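Last updated: Dec 13, 2020

Unit handout 3: Assessing a packaged bench cell for two-arm sorting

Scope

This handout covers the Brosine bench cell, supplied by Prernitz as a kit for teaching and small-lab use. The kit is sold as a two-arm worktable with a block set, bins and recording software. Students are expected to have read the supplier's data sheet before the practical. What follows is a set of review notes, not an endorsement, and the assessment criteria apply equally to the other cell in the unit (Sadanance).

1. Layout

The arms are mounted at opposite sides of the table, facing inward. The shared workspace is the strip of tabletop both grippers can reach. Layout affects three things: reach overlap, collision risk at the centre, and the transfer distance from pick to bin. In the sorting exercise each bin is assigned one colour class, with natural wood treated as a class of its own. 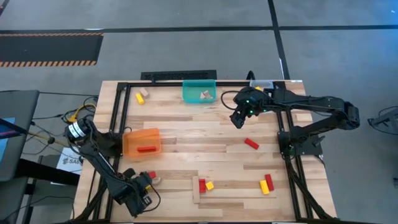 Fig. 1. Two-arm cell during the sorting exercise, with blocks still on the tabletop.

Note that the bins are not fixed to the table. A bin nudged by a forearm shifts its drop zone, and a program with stored drop coordinates will then release blocks over the rim. Prernitz recommends checking bin positions at the start of each run. In our view the check belongs at the start of each placement.

2. Sensing

The cell is supplied with fixed views and a wrist view. The fixed view is used for planning and for counting what remains. The wrist view is used in the last part of the approach, when the forearm may hide the target from the fixed camera.

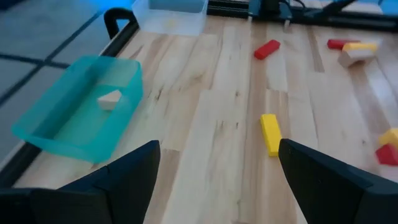

Three limits should be recorded in the lab book. First, the wrist view moves with the arm, so blur increases with joint speed. Second, the fingers occupy the lower corners of the view and can hide a block that lies close to one of them. Third, natural-wood blocks have low contrast against a wooden tabletop. Colour thresholding that works well for red and yellow will miss them or return patches of grain. Edge or depth cues are needed for this class.

3. Task procedure

Set the speed limit to the teaching value. Clear hands from the table before enabling the arms. Run the sort until the tabletop is clear or the time limit is reached. Log each attempt as one of: placed, dropped, missed, wrong bin. A block moved by contact but not lifted is logged as missed.

Partial completion is scored by class. A run that has finished yellow but left red on the table is given full marks for yellow. 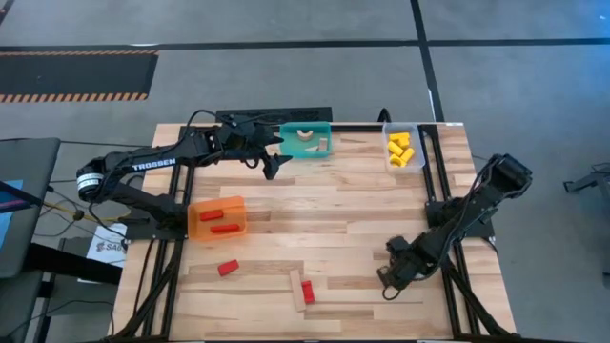

Blocks lying hard against one another are the usual source of missed picks. The fingers need clearance on both sides, and a planner that treats a touching pair as one object will aim at the join. Acceptable strategies are to approach along the free axis, or to push the pair apart before grasping. State in the report which was used.

4. Block geometry

The set includes rectangular blocks, planks and arches. Rectangles tolerate a small error in gripper angle. Arches do not. The notch removes material where a centroid-based grasp would place the fingers, and an arch standing with its cutout upward presents two narrow shoulders to a gripper coming from above. Grasp across the thickness and below the cutout.

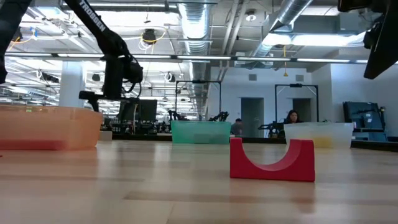

Sloping bin walls reduce the usable floor area, and long pieces can bridge from rim to rim. Release height should be kept low. The supplier's default is conservative for short blocks and too high for planks.

5. Cost and support

The quoted price is $2729 for the block set, bins and software licence, excluding the arms. On-site commissioning through Mahlangu is a further $1400 and covers 4 hours. Firmware was last revised in July. Spare finger tips are sold only in pairs.

Comments

Is the wrist view needed for the minimum pass? The data sheet lists it as optional.

Reply: Yes for section 2. The rest can be completed with the fixed view.

Commissioning took us the full 4 hours and calibration was still outstanding at the end. Budget for a second visit.

Depth on the natural-wood pieces was noisy for our group. Raking light helped a bit.

Related items

Handout 2: Gripper finger geometry
Handout 4: Logging and scoring of pick attempts
Sadanance cell: review notes
Lab book template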